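Stiltbridge find their feet in the second half of the season

January 29, 2018

By Diarmuid Hennessy

The pitch at Stiltbridge floods at the river end most winters, and the club has learned to plan around it. Training moves to the school field, the under-14s lose their Saturday slot, and the first team plays two or three away games in a row while the ground drains. This season the water came early and stayed. Between the middle of November and the week before Christmas the senior side did not play a single match at home.

They lost four of those games and drew one. When the fixture list turned over for the new year they were second from bottom in the table, three points clear of Sakum and with a worse points difference.

They have won every match since. Saturday's 23-7 win over Hiswood was the fourth in a row and lifted them to sixth, their highest place since they came up two seasons ago.

Donal Hegarty, in his third year as head coach, does not think the change is hard to explain. "We had the front row back," he said. "You can have all the plans you want, but if your scrum is going backward you're playing the whole game out of your own half."

The front row matters a good deal to this team. Hegarty was a hooker himself and played most of his career for Mac Giolla, a club known for keeping the ball in the forwards until the other side got tired of it. Stiltbridge play a little like that. Against Hiswood they kicked only when they had to and scored two of their three tries from lineouts inside the 22.

The third came from farther out. Tolera Degefa took a pass on the left with two defenders in front of him, stepped inside the first and was strong enough to ride the tackle of the second. It was his fifth try in four games.

Degefa came to rugby late. He ran the 800 meters at school and joined Stiltbridge at 19 when a friend on the second team needed someone to make up the numbers for a cup match. He spent that first year on the wing, mostly standing still.

"I didn't know when to come in and when to stay out," he said. "I'd be fast getting to the wrong place. Then they put me at center for a while and I hated it, but I learned to tackle. When I went back to the wing I could see more." 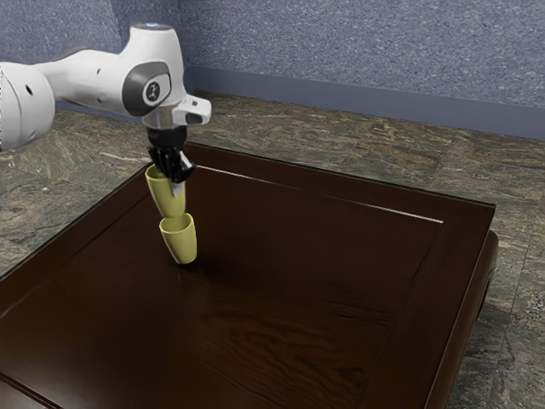 He still works full time, as do all but two of the squad, and on training nights he comes straight from his shift. Sessions are on Tuesdays and Thursdays and start at seven. In August, when the players report back, Hegarty adds a third night, and that is where he says most of the fitness for the season gets built. The rest of the year is spent trying not to lose it.

Usa Sriwong looks after that side of things. She joined the club last summer as strength and conditioning coach, having worked with rowers and a women's sevens team, and her first decision was to cut the amount of running the forwards did. Some of them were pleased and some were suspicious.

"They were doing long, slow laps and then wondering why their calves were tight on match day," she said. "A prop doesn't run for 40 minutes without stopping. He gets up, he gets down, he pushes something heavy. So we trained that."

The autumn injuries made the program look bad for a while. Sriwong points out that two of the three front-row players who were missing were hurt in tackles, and the other had been carrying a shoulder problem from the year before. All three are now back. The tighthead lasted the full match against Hiswood, his first since September.

The club side of things is in better shape too. Mateja Kovačević, who became club secretary after nine years running the minis section, spent much of the autumn getting prices for new drainage at the river end. The cheapest came in at more than the club takes in over a season. A grant application went in before Christmas and she expects an answer by Easter. In the meantime the home crowd has come back – about 300 on Saturday, which is good for January – and the bar did well out of it.

Next up is Sakum away, a fixture Stiltbridge lost by a point last season to a penalty in the last minute. Sakum have not won since October but have been close in most of their games, and their pitch is narrow, which does not suit Degefa.

Hegarty has one doubt for the trip. His scrum-half left the field with a tight hamstring after an hour and will be looked at on Thursday. If he misses out, the 20-year-old who replaced him will start. He has played three times for the first team, all off the bench, and it was his quick tap penalty that set up the last try against Hiswood.

"He didn't ask anybody, he just went," Hegarty said. "I'd have told him to kick it."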